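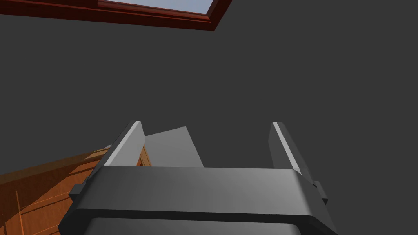 *Grey on grey, two fingers pointing up.*

March, early evening

Parkrun legs are gone, but who cares, the sourdough ROSE! Fourth loaf from the Hedelholm starter and it finally has proper holes in it, big shiny ones you could lose a pea in. I fed it at breakfast and again after lunch, left it on top of the boiler, and by four it had climbed right up the jar. Dorian Ferrand says rye is the secret (he gave me a bag of the Bodin stuff, dark and a bit sour-smelling) and I think I believe him now.

Notes for next time: 332 g of water, and no more. Fold it four times, 15 minutes apart. Cold hands help. Don't touch the oven door, however much I want to look.
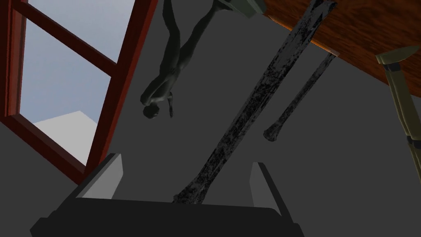 *The window with the reddish-brown frame, all at a slant.*

Had two slices standing up, with far too much butter, then a third with the last of Mum's damson jam. The crust sings when it cools! I'd read about it and thought it was nonsense, but I had my ear right down by the rack and there it was, crackling away like a tiny bonfire.

Must buy: rye flour, salt, a new blade for scoring. Dorian wants half a loaf, so I'm baking again tomorrow. Starter fed, jar back on the boiler, bed.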